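Kidbridge opens its spare parts sorting bench to schools and repair clubs in Monthorpe

3 min read

MONTHORPE, April – I've been wanting to write this announcement for a long time, so forgive me if I go on a bit! Kidbridge is opening its parts bench to every school, youth club and repair group in town. Come in, bring the box of odds and ends from under your stairs, and go home with it sorted. It's free, and you don't need to know a capacitor from a cough drop.

If you haven't met us, we take in small parts from old appliances, school labs and house rewiring jobs, and pass them on to people who'll use them. Last year 3747 parts came through our door and went out again in kits. The new bench program is paid for by a grant from Flitau, which covers 300 kits and the rent until next spring.

The whole thing runs on one plain table and a blue bin. Mechanical stuff goes in the bin, electrical stuff goes off to the side, and the gray pad in the middle gives you somewhere to put a part down while you think about it.

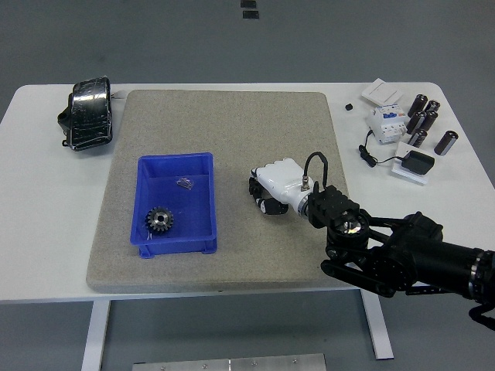

Igor Zieliński

I'm the one who picked the blue, by the way. Small metal parts vanish on a dark tray, and I've spent enough evenings on my knees with a flashlight. A dark spur gear with a shiny hub shows up beautifully against it. So do the little scraps of clear plastic that nearly always get thrown out by mistake (please don't throw them out, they might be the one piece somebody needs).

Gears are what kids ask for most. We got 517 requests from classrooms over the winter and most of them had the word "gear" in there somewhere, often in capital letters. A loose one with good teeth can go straight into a clock project or a hand-cranked anything.

The electrical side takes a little more care. We group things by what they are: wall plates in one spot, circuit breakers in another, capacitors together. Nothing from that side goes into a kit until Shalini Khurana has tested it, and breakers never go to the younger groups at all. They stay with us as show-and-tell pieces, and people love them – the terminal screws, the blue label on the front, all the bits you don't get to look at when it's behind a panel door.
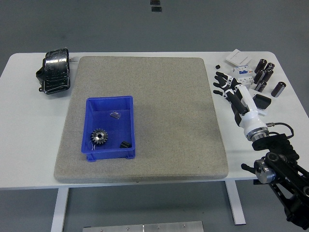
Gyu-bin Ji thinks capacitors should have a tray of their own from day one, and would like them sorted by value as well as by size, with the marked end always facing the same way. I've come around to that, mostly. We'll try it with the first groups and see who complains.

Sessions run from 4 p.m. to 6 p.m. and take up to six people at a time. Groups can book through the Kidbridge office on Aksoy Street. Bring parts in anything with a lid. We can't take batteries, light bulbs or anything that's still plugged into something else – and yes, we've been asked.

Adelmo Mazza is handling the school bookings and Ksawery Krajewska has the list for clubs. Reporters are welcome at any session, but you'll be handed something to sort.

Contact: Kidbridge press desk, Aksoy Street, Monthorpe | © Kidbridge, all rights reserved | Back to top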